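So the budget is done. Or done enough that I've stopped waking up at four in the morning thinking about lead times.

For those just joining, I've spent the winter working out what we need to buy for the garment handling work, and in December I had a spreadsheet with 60 lines on it and no idea which ones mattered. Danuta Sikora went through it with a green pen and crossed out half. I sulked for a day and then agreed with nearly all of it (I still want the second label printer, Danuta!).

The big item was always going to be the grippers. We had quotes from Fekska and from Jekar, and on paper Fekska was the cheaper of the two. Then Ziad Akl asked them what a spare set of fingers cost and how long they took to arrive, and the gap closed very fast. Soft cloth is hard on fingertips, they get shiny and start to slide, so spares are a running cost and I hadn't given them a line of their own at all. They've got one now. We went with Jekar, 2 units to start, with an option on more in the summer.

What I got most wrong was all the boring stuff. Tables, rails, hangers, clothes! I'd put clothes down as "misc" and left it at that. But if you want a machine to learn what a waistband does when you pick it up by the wrong end, you need a decent pile of things with waistbands, in colours that show up against the table and some that don't. 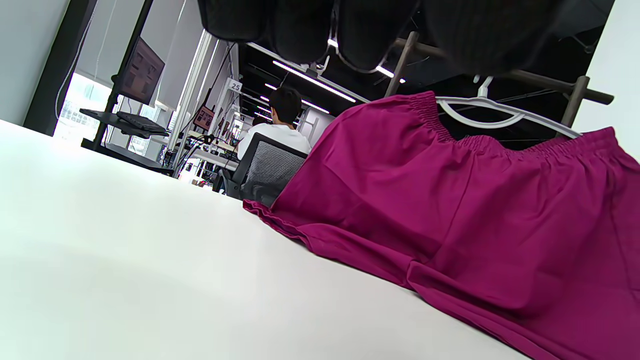
Pink pair on the table, hangers behind, dark things hanging down from above.

I've now put in for 100 garments, mostly second-hand, plus 15 brand new ones so we have some that haven't gone soft in the wash. Lena Sowa knows a wholesaler who sells by weight and I'm a bit too excited about going.

The arm itself is on hold. Hidier will lease us one, which looks lovely until you read the page about servicing, and I'd sooner wait and buy outright next year. Danish Lodhi disagrees with me on this and we've had the argument over three lunches now. If anyone reading has leased from them, please leave a comment, good or bad.

Next job is chasing the delivery date and finding out if the crate fits in the lift. I've borrowed a tape measure.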